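Test Kitchen Notebook, Himholm - Sunday, 7:40 a.m.

Buttermilk brine, second trial. Thighs were held overnight in the walk-in at Ovport strength: 600 g buttermilk to 5 g fine salt per tray. P. Leka weighed the trays at close. Skin was noticeably softer than in the first trial.

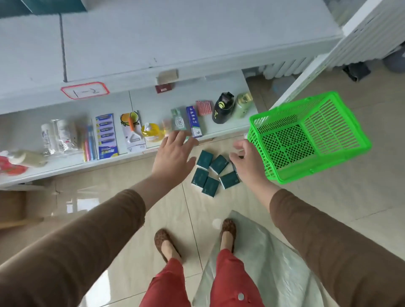
Should the flour be seasoned as well when the brine is already salted? Pepper and paprika only; added salt made the crust harsh at the first tasting.

Two dredges were compared. The Janevski flour gave a thin, even crust - preferred by K. Ionescu. The Poment blend browned too early and was set aside after one batch.

Resting on a rack for about 100 seconds before the second dip kept the coating in place.
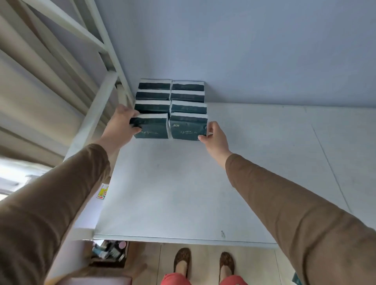 The same rest will be applied to the drumsticks, which shed most of their coating in June. Frying temperature is to remain unchanged until those results are entered.

Outstanding: hot honey still too thin. Biscuit recipe not yet received from Ovport. K.I. to retaste the cold pieces at 3 p.m.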